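Riltumlow Hobby Electronics Board
General Wiring > Loop ends on hookup wire, yes or no?

bhalvorsen
Posts: 18

I'm putting together a small display project and the module has a row of straight header pins along one edge. I don't have any female jumper wires that I trust. The ones I bought in August slide off if you breathe on them. I do have plenty of solid core hookup wire.

A guy at work told me to strip the end, bend the bare part into a small loop, and hang it over the pin. Then solder it if I want it permanent. I can picture how it works, but the pins are close together and I worry about the loops touching each other. Has anyone done it this way? Is it a bad idea?

Bendik

karaki_bench
Posts: 601

It's fine for a test. I wouldn't leave it that way in a finished box unless it's soldered. A bare loop over a square pin only touches at the corners, and it will move every time you bump the wire.

If you solder it, keep the loop small. Use the thinnest round nose pliers you can find and bend right at the tips. Most people strip way too much wire and end up with a loop that leans on the next pin over.

MartaN
Posts: 60

I do this all the time and have never had trouble. Strip a short piece, bend it back on itself until the end nearly meets the insulation, then squeeze it a little. It doesn't have to be a perfect circle. Mine usually come out a bit oval and they go on easier that way.

My module has eight pins in a row, and I start at one end and work across. Red is power, and I put that one on last so nothing is live while I'm still poking around.

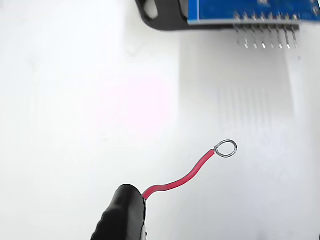
Red wire with the end looped, header pins at the top.

Keep the insulation close to the loop. If there's a long bare neck between the two, that's the part that will short against something later.

Märta

h_moen
Posts: 218

Going to disagree with both of you. There is no reason to bend loops for a pin header. Loops are for screw terminals. For pins you lay the tinned wire flat against the pin, touch it with the iron, and you're done. It takes up less room and you can get it off again with one touch. A loop that has been soldered around a pin is a pain to remove, and you can lift the pad on the board trying.

Or crimp a proper housing and stop worrying. A basic crimp tool isn't expensive.

Holger

MartaN
Posts: 61

Holger, laying it flat works if you have something to hold the wire still. With a loop the wire hangs there by itself and you have both hands free for the iron and the solder. I don't take mine off again, so removal isn't a problem for me.

I agree about screw terminals, that's where I learned it.

hedvig_e
Posts: 133

I've had a pad lift exactly the way Holger describes. It was a Jatance display board, and I pulled on the loop before the solder had melted all the way around. That was my own impatience, but a flat joint would have let go sooner.

What I do now is a half loop, more like a hook. It hangs on the pin while I solder and it slides off sideways when I heat it. Slip a piece of heat shrink on the wire before you start, and push it up over the joint afterward. I forget the heat shrink about every other wire.

Bendik, what gauge is your wire? If it's thick stuff for house wiring, forget all of this.

bhalvorsen
Posts: 19

It's 22 gauge solid. The roll says Stomutance on it, came from the surplus store.

The hook sounds like a fair compromise. Should I tin it first?

karaki_bench
Posts: 602

22 is okay. A bit stiff for this. Put a gentle curve in the wire between the board and wherever it goes, so it isn't pushing on the pin. A stiff wire run dead straight will put all the strain on the joint.

Tin the hook lightly after you bend it. If you tin it before, the solder can crack in the bend.

h_moen
Posts: 219

Hook is better than a full loop. I'd still crimp.

BrittMarieB
Posts: 47

One more thing, check for shorts with the meter before you power it up. Go pin to neighboring pin down the whole row. I skipped that once and spent 2 evenings looking for a bug in my code when it was a whisker of wire between two pins.

Also if the board is already mounted in its bracket, take it out before you solder. The black plastic ones go soft fast if the iron leans on them.

bhalvorsen
Posts: 20

Thanks all. I made a few practice hooks tonight on a scrap header, and the third one was decent. The pliers I have are too fat, so I'll get a smaller pair before I touch the real board. Holger, send me the name of your crimp tool anyway.

h_moen
Posts: 220

Sent you a message.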